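Graron Introduces Ulo Wall Tile Collection and Opens Expanded Pranport Showroom

PRANPORT, 18 June 2018 – Graron, a manufacturer and distributor of ceramic wall coverings for homes and commercial interiors, today announced the release of Ulo, a new collection of rectangular wall tile in whites and grays. The collection is available immediately through the company's Pranport showroom and through its network of 214 independent dealers.

Ulo replaces two older lines that Graron has supplied for many years and brings them together under one size chart, one color chart and one set of trim pieces. Customers who have installed either of the older lines will be able to order matching tile for repairs and additions for as long as existing stock remains in the Pranport warehouse. Dealers have been sent a cross-reference sheet listing each discontinued item and its closest equivalent in the new collection.

The collection consists of 11 colors, ranging from a clean bright white through a series of warm and cool grays to a deep charcoal. Each color is offered in a gloss and a matte finish. All field tile is supplied with matching edge pieces, inside and outside corners, and a narrow cap for half-height walls. The trim pieces are glazed in the same production run as the field tile, and cartons are labeled with a shared batch number so that installers can check them before work begins.

Design work on Ulo was carried out with Mladenović, the interior surfaces studio that has advised Graron on color since the company first entered the commercial market. The studio was asked to prepare a gray palette that would remain distinct under both daylight and the cooler lighting found in offices, clinics and public restrooms. Samples were reviewed in kitchens, corridors and windowless rooms before the final shades were approved in February.

"Our dealers told us that choosing a gray had become the longest part of a sale," the company said in a statement. "Customers would take home a dozen samples and come back with no decision. With Ulo we have reduced the number of shades and increased the difference between them, and we have made sure that every shade has the trim it needs."

Rendered interior views:
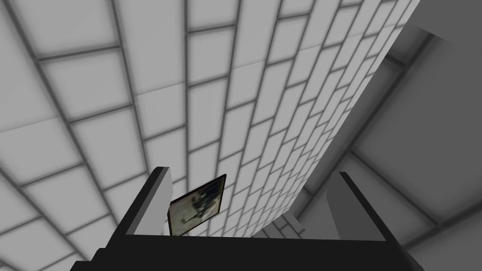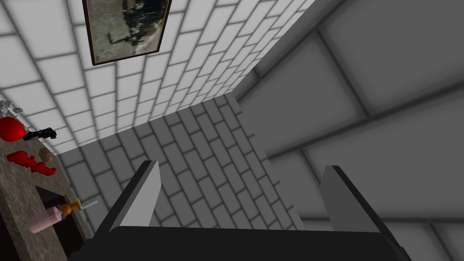
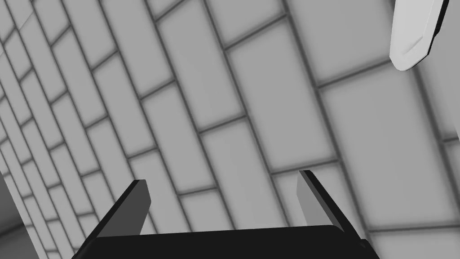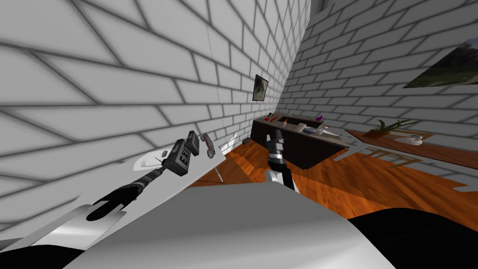

Layout remains the question most often put to Graron's technical desk, and the company has prepared new printed guidance to accompany the collection. The guidance covers stacked, staggered, vertical and herringbone arrangements and recommends a starting point for each. For most rooms Graron advises a running bond, the pattern seen on the gray wall in the third view, where the short joints of one row are offset from those in the neighboring rows and thin grout lines in a darker gray mark out every tile. A grout close to the tile color will soften the same layout considerably, and dealers will carry sample boards showing the two approaches side by side. The guidance also addresses how far each row should be offset, a matter on which installers differ. For the longest Ulo format, Graron recommends an offset of one third of the tile length in order to limit unevenness between adjoining tiles.

The printed guidance includes sections on preparing painted drywall, tiling over an existing tiled surface, and setting out around windows and electrical outlets. It is supplied free of charge with every order and may be requested separately from the technical desk. A shorter version is printed on the inside of each carton lid.

Alongside the collection, Graron is opening an expanded showroom at its Pranport site. The showroom now provides 3000 square feet of display space, including full-height wall panels, a grout library, and a consultation area where customers may review floor plans with a member of the sales staff. Appointments are recommended for projects involving more than one room. Walk-in customers are welcome during regular business hours.

The grout library has been arranged so that any Ulo tile can be viewed against any of the grout colors stocked by the company. Visitors may borrow sample boards for up to two weeks against a refundable deposit. Trade customers with an open account are not required to leave a deposit.

Graron has also revised its ordering terms. Orders of 500 square feet or more will be delivered from a single batch wherever stock allows, and customers will be notified before dispatch if this is not possible. Smaller orders will continue to be filled from open stock. Unopened cartons may be returned for credit within 60 days of delivery, provided that the batch label is intact. Trim pieces may be returned individually, a change from the previous policy, under which trim was accepted only in full boxes.

For commercial projects, the company will hold reserved stock for up to six months following receipt of a signed order. Architects and contractors may request cut samples, care instructions and specification sheets through the commercial sales office. Specification sheets for all 11 colors have been issued with this release.

"Contractors need to know that the tile delivered for the fourth floor will match the tile already on the first," the company said. "Holding stock in Pranport allows us to make that commitment for longer than we could in the past."

Ulo is suitable for interior walls in dry and wet areas, including shower enclosures, when installed over an appropriate backing. It is not intended for floors or exterior use. The glaze may be cleaned with water and a mild household detergent. Abrasive pads and acidic cleaners should be avoided, particularly on the matte finish.

Pricing varies by color, finish and format. Current price lists are held by all participating dealers and by the Pranport showroom. Existing orders for the two discontinued lines will be honored at the prices quoted when the orders were placed.

About Graron

Graron produces and distributes ceramic wall tile, trim and installation accessories for residential and commercial interiors. The company maintains its main warehouse, technical desk and showroom in Pranport and supplies independent dealers, contractors and design offices.

About Mladenović

Mladenović is an interior surfaces studio providing color consulting, sample development and material selection to manufacturers and architectural practices.

Press and sample inquiries should be directed to the Graron communications office in Pranport. Product literature and specification sheets are available on request.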